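혼자 먹는 아침이 제일 맛있다는 사람을 만났다

인터뷰를 하러 가서 밥부터 얻어먹은 건 이번이 처음이다. 원래 약속은 차 한 잔이었는데, 문을 열자마자 "아침 드셨어요?" 하고 물으시길래 얼떨결에 안 먹었다고 해버렸다(사실 지하철역에서 김밥 반 줄 먹었다. 죄송합니다).

오늘 이야기를 들려주신 분은 혼자 산 지 28년 된 선배님이다. 이름은 쓰지 않기로 약속했다. 1인 가구 소식지 '아라리(Arari)'에 짧은 글을 연재하셨고, 그 글을 내가 워낙 좋아해서 몇 번이나 메일을 보낸 끝에 겨우 만났다. 연재는 작년 9월에 끝났는데 나는 아직도 가끔 다시 읽는다. 특히 빵 굽는 이야기. 식빵을 냉동실에 넣는 순서 하나로 원고지 열 장을 채우는 분은 이분밖에 못 봤다.

"빵은 사 온 날 얼려야 돼요. 내일 얼리자, 그러면 이미 늦은 거예요. 그 하루 사이에 맛이 확 달라져요. 저는 가방도 안 내려놓고 빵부터 나눠 담아요."

한 장씩 싸느냐고 여쭤봤더니 두 장씩이란다. 한 장은 꼭 모자라고, 세 장은 꼭 후회한다고. 꺼낸 빵은 녹이지 않고 언 채로 바로 굽는다. 나는 그동안 전날 밤에 꺼내두고 잤는데, 그 얘기를 했더니 선배님이 진심으로 안타까운 표정을 지으셨다.

"아니, 왜 그러셨어요. 그러면 겉이 질겨지잖아요. 언 걸 그대로 넣어야 겉은 바삭하고 속은 촉촉해요. 버터는 반대로 꼭 미리 꺼내놓고요. 그거 하나만 바꿔도 아침이 달라져요."

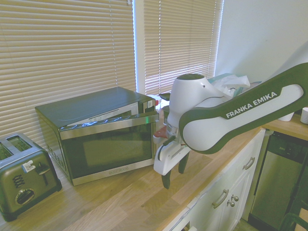

나무 조리대 위에 나란히 자리 잡은 토스터와 전자레인지.

선배님이 처음 독립했을 때는 가스버너 하나에 냄비 하나가 전부였다고 한다. 시장 골목 안쪽, 햇빛이 오후에만 잠깐 드는 방이었다. 그때 제일 힘들었던 게 뭐였냐고 물으니 외로움이나 돈 얘기가 나올 줄 알았는데, 답은 '양'이었다.

"국을 끓이면 나흘을 먹었어요. 집에서 엄마가 끓이던 양밖에 모르니까요. 미역도 한 봉지를 다 불렸다가 온 대야가 미역이 된 적이 있어요. 그걸 먹는데, 맛이 없는 게 아니라 지겨워서 눈물이 나더라고요."

여기서 둘 다 한참 웃었다. 나도 똑같은 일을 겪었다. 미역은 정말 무섭다!

그 뒤로 선배님은 뭐든 적게 하는 연습을 했다. 쌀은 반 컵, 두부는 반 모, 대파는 한 뿌리만 사서 그 주에 다 쓰기. 처음 몇 년은 장 본 것을 공책에 다 적었다는데, 보여주신 공책 한 귀퉁이에 '2843원, 콩나물과 두부. 잘 샀다'라고 쓰여 있었다. 잘 샀다는 말에 밑줄까지 그어져 있어서 괜히 뭉클했다. 누가 검사하는 것도 아닌데 혼자 칭찬하고 밑줄까지 긋는 그 마음을 나는 좀 알 것 같다.

"그 공책은 못 버려요. 일기는 다 버렸거든요? 읽으면 부끄러워서. 근데 장 본 기록은 하나도 안 부끄러워요. 콩나물 산 게 뭐가 부끄러워요."

화제는 자연스럽게 데워 먹는 밥으로 넘어갔다. 선배님은 밥을 한 번에 네 끼 분량만 지어 얼려둔다. 더 많이 하면 뒤에 남은 밥이 꼭 냉동실 냄새를 먹는다는 것이다. 용기는 납작한 것을 쓰고, 뜨거울 때 뚜껑을 덮어 김을 가둔다. 데울 때는 중간에 한 번 꺼내 젓가락으로 살살 흩어준 다음 다시 돌린다.

"사람들이 데운 밥을 무시하는데, 저는 갓 지은 밥보다 좋아할 때도 있어요. 퇴근해서 옷 갈아입는 동안 밥이 되어 있잖아요. 누가 차려준 것 같고. 물론 차린 건 어제의 저지만요."

그럼 어제의 선배님께 고마우시겠다고 했더니, 고마운 날도 있고 원망스러운 날도 있다고 하셨다. 냉동실을 열었는데 밥이 없는 날. 그런 날은 골목 끝 분식집 '민하스(Minhas)'에 가서 칼국수를 드신다. 가게 이름이 왜 민하스인지는 단골인 선배님도 모르신단다. 겉절이가 맛있다는 것만 아신다고. 나도 나오는 길에 들러봤는데 정말이었다. 겉절이를 두 번이나 더 달라고 했다.

혼자 먹으면 대충 때우게 되지 않느냐는 질문도 드렸다. 이건 내 얘기이기도 하다. 나는 싱크대 앞에 서서 먹는 날이 앉아서 먹는 날보다 많다.

"서서 먹어도 돼요. 저도 서서 먹어요. 다만 그릇에는 담아요. 냄비째 먹으면 이상하게 다 먹고 나서도 뭘 먹은 것 같지가 않아요. 그릇은 좋은 걸로 네 개만 있으면 돼요. 밥, 국, 접시, 그리고 아무거나 하나. 그 아무거나에 저는 과일을 담아요."

그릇 얘기가 나온 김에 선배님이 제일 아끼는 접시도 구경했다. 가장자리가 살짝 이가 나간 흰 접시인데, 아데인데일(Adandale)이라는 작은 그릇 가게가 문을 닫던 날 사 오셨다고 한다. 손님이 올 때는 오히려 안 꺼내고, 혼자 먹을 때만 쓴다. 그런데 이날 내 토스트가 그 접시에 담겨 나왔다! 이걸 어떻게 받아들여야 할지 몰라서 빵가루 하나까지 다 주워 먹었다.

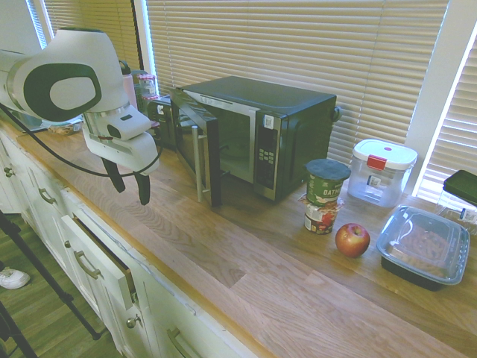
손님이 오는 날의 밥상

그렇다고 선배님이 늘 혼자만 드시는 건 아니다. 한 달에 한 번은 친구들이 온다. 예전에는 며칠 전부터 장을 보고 갈비를 재웠는데, 요즘은 각자 하나씩 들고 오는 걸로 바뀌었다. 반찬이 겹쳐도 뭐라 하지 않는 것이 규칙이라면 규칙이다. 어느 달에는 모두가 잡채를 들고 왔단다.

"집집마다 잡채가 다르더라고요. 시금치 넣는 집, 부추 넣는 집, 어묵 넣는 집. 그날이 제일 재밌었어요. 서로 자기 게 맞다고 우기면서 밤까지 먹었으니까요."

친구들이 가고 나면 설거지는 다음 날로 미룬다. 깨끗하게 치우고 자면 왔다 간 것 같지가 않아서 싫으시단다. 이 말이 나는 참 좋았다. 나는 누가 왔다 가면 그날 밤에 다 치워야 잠이 오는 쪽인데, 한번 미뤄볼까 싶기도 하고.

앞으로의 계획을 물었더니 아주 구체적인 대답이 돌아왔다. 라크게이트(Rarkgate) 문화교실에서 초보자를 위한 반찬 수업을 맡게 되셨다고. 첫 시간 주제는 계란말이가 아니라 '남은 계란말이'다. 다음 날 잘게 썰어 볶음밥에 넣는 법, 식은 채로 김밥에 넣는 법. 수강생들이 실망할까 봐 걱정이라고 하시는데, 나는 벌써 신청했다.

일어서려는데 선배님이 냉동실에서 두 장씩 싼 식빵 한 묶음을 꺼내 가방에 넣어주셨다. 녹기 전에 얼른 가라고 등을 떠미시는 바람에 마지막 질문은 결국 못 했다. 뭐였냐면, 잼은 어디 걸 쓰시냐는 거였다. 다음에 수업 가서 꼭 물어봐야지.

12/3/24 씀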